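Home | Projects | Student Work | Calendar | Contact

Where Does the Fruit Go? Waste in the Laturley Dorms
Jalen Dvorak and Mei Zamora
Intro to Food Systems, final project
Sep 14, 2021

Why we did this

Laturley Hall gets free fruit from the dining service. Bins on every floor, help yourself. We kept seeing whole pieces in the trash. Wanted to know how much and why.

What we did

Weighed the fruit waste from 3 floors for 11 days. Mei did mornings, Jalen did nights. Kitchen scale, notebook, gloves. We also put a paper survey under doors and got 100 back, which was better than we hoped. Whole fruit and scraps (peels, cores) went in seperate bags so we could compare.

Problems: one night the trash got picked up before we got to it, so that day only has the morning weight. Also people knew we were doing it. Probably changed what they threw out.

Results

Total was 2,422 ounces. More than half was whole fruit, never bitten. Bananas were the worst by far, then pears. Citrus did best. Navel oranges hardly showed up in the whole fruit bags at all, mostly just peel.

Top survey answers for why people toss fruit:
- forgot it was in the room
- got bruised in a backpack
- took too much on delivery day

Delivery day is the big one. Bins get filled in the morning and people grab for the whole week. No fridge space so it sits on a desk or a windowsill next to a heater.

What could change

Smaller deliveries, more often. We asked the Brannigan office and they said the contract with the supplier (Randby) is set until December, so nothing before then. Fine, but it could go in the next one.
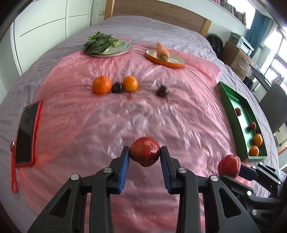 Cheaper idea is a swap shelf in each lounge. Put back what you wont eat, somebody else takes it. Most people on the survey said they would use one. Needs a sign, and someone has to clear it out or it gets gross fast.

Also keep bananas away from everything else. They ripen stuff around them. Easy fix, just a second bin.

If we did it again we would go longer and pick a dorm that gets no free fruit, to compare to. And label the bags better.

Recent student projects
Bus Stop Shade Survey
Rain Barrels Behind the Gym
Who Uses the Library After Ten?
Bike Rack Counts, North Lot

Contact the department office | Copyright 2021 | Back to top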